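Préparer une démonstration de rangement de vaisselle à deux bras pour une journée portes ouvertes

Mis à jour le 6 février 2024

Cette fiche décrit la préparation du poste « vaisselle » tel que nous le présentons aux visiteurs de l'atelier Firum. Elle suppose que les deux bras sont déjà montés et étalonnés. Pour l'étalonnage, voir la fiche Skiser correspondante. La tâche montrée au public est toujours la même : des plats et des bols de couleurs différentes sont dispersés sur le plan de travail, et les bras les regroupent en piles.
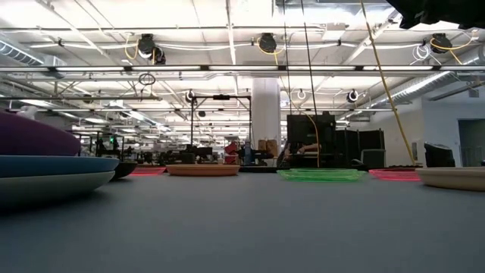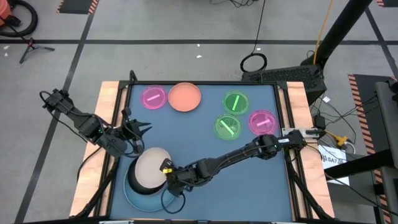
Plats et bols de couleurs variées sur le plan de travail ; sur la seconde vue, la pince du bras droit touche le bord du plat beige.

Ce qu'il faut prévoir

- les deux bras avec leurs alimentations et l'arrêt d'urgence
- un lot de vaisselle légère en plusieurs couleurs, dont au moins un bol assez large pour recevoir un plat
- un second lot identique, rangé sous la table
- un chiffon sec et du ruban noir pour le sol
- un écran tourné vers le public, si le poste en dispose

Évitez la céramique. Un plat qui glisse de la pince tombe parfois par terre, et il faut alors arrêter la visite pour balayer.

Étape 1. Délimiter la zone

Collez le ruban au sol avant l'arrivée du premier groupe. Les visiteurs doivent rester hors de portée des bras même lorsqu'ils se penchent pour mieux voir. Vérifiez en étendant chaque bras au maximum, en mode manuel et à vitesse réduite. Rangez les câbles du côté opposé au passage. Les câbles proches du poignet doivent garder un peu de mou : trop tendus, ils freinent la rotation, trop longs, ils accrochent le bord des plats.

Étape 2. Démarrer et contrôler

Mettez les bras sous tension l'un après l'autre et attendez que les voyants soient stables. Ouvrez et fermez chaque pince à vide. Lancez ensuite Skiser et chargez le profil « visite », qui limite la vitesse et la force de serrage. Le profil « atelier » ne doit pas être utilisé devant du public, même pour un essai rapide.

Appuyez une fois sur l'arrêt d'urgence, puis réarmez. Ce contrôle est à refaire après chaque pause.

Étape 3. Disposer la vaisselle

Pour une première démonstration, six pièces suffisent. Au-delà, le cycle dure trop longtemps pour un groupe debout. Laissez entre deux plats la place d'une pince ouverte. Mettez les pièces transparentes là où la lumière est la plus régulière : avec un reflet dans le plat, la détection du bord est moins fiable. Les pièces mates et épaisses peuvent aller n'importe où.

Ne cherchez pas une disposition trop symétrique. Les visiteurs pensent alors que le mouvement est enregistré à l'avance et posent la question à chaque passage.

Étape 4. Faire un cycle à blanc

Lancez un cycle complet sans public. La prise se fait par le bord : un doigt de la pince passe à l'intérieur du plat, l'autre à l'extérieur. Si le plat s'incline fortement au moment du levage, la prise est trop courte ; corrigez de 12 mm vers le centre et recommencez. Si le plat frotte le plan de travail pendant le déplacement, augmentez la hauteur de dégagement dans Skiser, onglet « Trajet ».

Un plat posé de travers sur un bol n'est pas un défaut bloquant. Laissez le bras reprendre la pièce par le côté opposé.

Étape 5. Accueillir le groupe

Nous recevons 13 personnes au maximum par passage. Présentez d'abord la zone au sol et l'arrêt d'urgence, ensuite seulement la tâche. Un opérateur reste près du bouton pendant toute la durée du cycle et ne répond pas aux questions ; un second commente.

Quand un visiteur demande à déplacer un plat pour voir comment les bras réagissent, mettez le cycle en pause, placez vous-même le plat à l'endroit indiqué, puis relancez. Personne n'entre dans la zone pendant que les bras sont sous tension.

Problèmes courants

La pince se ferme à côté du bord. Le plan de travail a été déplacé. Recalez-le sur ses repères et refaites un cycle à blanc.

Deux plats montent ensemble. Ils sont collés par l'humidité ou par l'électricité statique. Essuyez-les avec le chiffon sec.

Le bras s'arrête au milieu du trajet. Consultez le journal Skiser avant de réarmer. Le plus souvent, il s'agit d'un câble qui a tiré sur le poignet.

Entretien entre deux journées

Les patins des pinces s'usent vite sur les bords rugueux. Ceux de la série Turkach ont tenu plus de 500 prises chez nous avant de devenir lisses. Remplacez-les toujours par paire et notez le changement sur la feuille du poste. La prochaine journée ouverte est prévue en septembre ; d'ici là, le lot de réserve reste dans la caisse marquée « visite », à ne pas mélanger avec la vaisselle des essais.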